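Bin picking: planner keeps giving up on things near the walls

Forum > Manipulation > Motion planning and grasping

stovel_tinkerer
Posted 11/16/24
Hi all, long-time reader and only an occasional poster, so please be patient with me. I have a KUKA arm clearing mixed household things out of a metal bin, one at a time. Grasp poses come from a depth camera, and the motions come from a sampling planner with the bin loaded in as a collision mesh. Out in the middle of the floor it's a joy to watch. Near the walls it's a misery!

I went back through the logs this week, 772 attempts in all. 542 ended with the item lifted out. Of the failures, the biggest pile by far is "no valid plan found," and nearly every one of those was for something lying close to a wall or down in a corner. The grasp itself looks perfectly sensible when I draw it in the viewer, and then the planner chews on it until the time limit (five seconds) and hands me nothing.

My walls are padded in the collision model by 5 mm all the way around, which I thought was modest. I've tried more planning time and I've tried two different planners, and neither one moved the needle much. Before I start tearing things up, is this a padding problem, a planner problem, or a me problem?

mesh_and_mercy
Welcome out of the shadows! I'd look at how you handle the cables before I'd look at the walls. Do you have the hose and cable bundle in the robot model? A lot of folks wrap the whole wrist in one fat cylinder to be safe (I did exactly that for years), and that cylinder hits the wall long before any real part of the arm would. Turn on the collision display and see which pair of bodies is reported. I'd bet a nice lunch it's the wrist and not the fingers.

stovel_tinkerer
Oh dear. Yes, there's a cylinder. I put it there after the arm pulled a cable tight and gave me a fright, and then I forgot all about it. I'll run the report tonight.

grumbly_groston
I'm going to disagree a little, with affection. The cylinder may be too fat, but please don't take it away. A cable loop moves around as the wrist turns, and a snug mesh of where it sat on the day you measured it is a promise the hardware won't keep. We ran the picking cell at our Groston shop with a snug mesh for one winter and replaced two cables by the end of December. What helped us was limiting the last joint to 90 degrees either side of home, so the bundle stayed where we had modeled it, and then cutting the shape down to fit that smaller range.

mesh_and_mercy
That's fair, and I should have said "slim down" and left "remove" out of everybody's head. I still think the joint limit costs you grasps, though. With a two-finger gripper you can flip any grasp by half a turn and get the same hold, so if you limit the joint you'd better offer both versions to the planner.

grumbly_groston
Agreed on the flip. We do offer both. If the asker isn't doing that yet, it's an afternoon's work and I'd do it first.

orner_kinematics
Coming at it from the perception end, where I spend most of my days. How are you ranking the grasps? If the list is sorted by grasp score alone and you hand over only the top one, you're asking the planner to rescue a choice that was made without it. I check inverse kinematics and collision on the whole candidate list before any planning happens, throw out what can't be reached, and only then sort. It's cheap. The check takes a tiny slice of the time a failed plan does, and the planner stops getting blamed for poses that were never possible.

Also, have a look at your depth data by the walls. Bare metal gives me reflections that show up as lumps in the cloud, and if those go into the octomap as obstacles, your corner is full of ghosts. I clip everything within a small band of the known wall surfaces and trust the mesh for those.

stovel_tinkerer
I do hand over only the top one. I'm blushing. And I've never once looked at the octomap in the corners.

roussel_rail
Small thing from someone who has made all the mistakes. Calibrate the bin before you shave any padding! Bins creep. Mine had shifted by more than my entire padding, and I'd been tuning planner settings against a bin that wasn't where the software believed it was. Touch off three points on the rim, compare with the model, and write the numbers down somewhere you'll see them again.

grumbly_groston
Seconded, and we clamp ours now too. I'd still touch off after any hard contact.

stovel_tinkerer
Reporting back, as promised. The collision report says the wrist cylinder against the wall, far more often than anything else, so mesh_and_mercy is owed that lunch. I slimmed it, limited the last joint, and I'm now filtering the whole candidate list with both flips included. The corner items are getting plans. I haven't rerun the full set and I want to fix the octomap first, but I'm a much happier person than I was. Thank you, every one of you.

orner_kinematics
Lovely to hear. Post the new numbers when you have them, and keep the old logs so you can replay the same scenes.

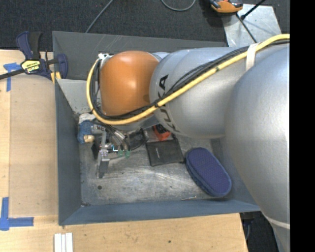 Should the candidate filter use the same wall padding as the planner?

Use the same padding in both, or a slightly larger one in the filter. If the filter's padding is smaller, it will pass grasps that the planner then rejects, and you are back to waiting out the time limit on poses that could never have worked.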